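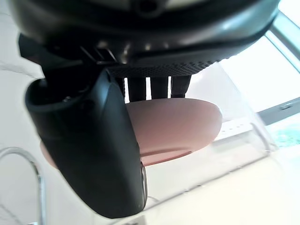
*Wrist camera, pink dish in the hand, counter and faucet behind.*

Run 214 ended with the arm trying to leave the sink while the hand was still closed on a dish, and the dish was caught on the rack. The arm pulled, the rack came with it, and I hit the stop button. No damage apart from a bent rack foot. I'm writing it up anyway, as the fault had been in our code since the spring and two separate checks let it through.

The setup first, for those who haven't read the earlier posts. The hand is a Prodness, with a thumb opposing four fingers. The arm runs off the Allesside controller. The task is dull: pick up a dish, carry it to the rack, set it down, open, back away. We call the whole kitchen bench Albers, after the label on the cabinet that came with it.

The task program talks to the hand over one link and to the arm over another. The hand reports state at 100 Hz. When the program wants to release, it sends an open command and waits for the hand to say it has opened. If no answer comes in 600 ms, it is supposed to hold position and raise a fault.

What happened in 214, from the logs:

- The arm reached the place pose and the downward force came up as normal.
- The open command was sent and acknowledged.
- The thumb driver hit its temperature limit and cut its output. The fingers began to open, the thumb did not move.
- The hand reported "open" anyway.
- The arm started its retreat.

The fourth item took me most of an afternoon. The status word has one bit for "open complete". I had assumed the hand set that bit when every joint had reached its target. It sets it when every *active* joint has reached its target, and a driver that has cut its own output is no longer active. So the thumb dropped out of the test, the fingers passed it, and the hand said it was done. Plultomico wrote the adapter layer between the hand and our program, and their notes do list the behavior, in a table I had read and not understood.

The fingers had started to open, so why was the dish still held? The thumb brake. With the output cut, it locks where it is. The fingers moved far enough to satisfy a fairly loose position tolerance, and that was not far enough to clear the dish once its rim was wedged against the rack.

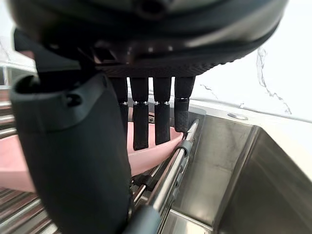 **Izzati Wibisono** | Bench notes, September

The second check should have caught it. The arm controller watches the force at the wrist and stops if it goes over a limit. I went looking for the trip and found none. At line 1140 of the task program there is a call that raises the limit before placing, so that normal contact with the rack doesn't stop the run. It is meant to be put back before the retreat. The line that puts it back sat inside the branch for "place finished without contact", left over from when we set dishes down on bare counter. Any place with contact, meaning every place on the rack, went into the retreat with the raised limit still in force.

I can't blame the supplier for that one. I wrote it.

Changes made so far:

1. Release now checks each joint on its own. A joint that is inactive counts as not open, and the program holds and faults.
2. The force limit is restored as the first step of the retreat, with no condition around it. The retreat also has its own limit, lower than the one used for travel.
3. The first part of the retreat is slow and short. If wrist force rises during it, the arm stops and stays put. It does not try to go back down, as I don't want it pushing on something it has misread.
4. Driver temperature is logged and shown on the operator screen. It was already in the status message. We were throwing it away.

I tested the first change by disabling the thumb driver by hand, with the arm parked and a sponge in the grip. It faulted as it should. For the force limit I used a strap tied to the counter edge, and the arm stopped with the strap barely tight. I have not yet tried both together, or with a dish in the rack.

Still open: why the thumb runs hot. The grip is a pinch, thumb on one side and four fingers on the other, so the thumb carries the full reaction load on one driver. Holding current stays up for the whole carry. Dropping it after the grasp settles would help, but wet dishes slip and I don't have a good number for how low it can go. The other option is to let the brake take the load during the carry - that means a brake release before every open, and one more thing that can fail at the moment of release.

Until that is sorted out, runs are capped in length and whoever is at the bench keeps a hand near the stop button. The bent rack foot has been straightened with pliers and sits a little low on the left.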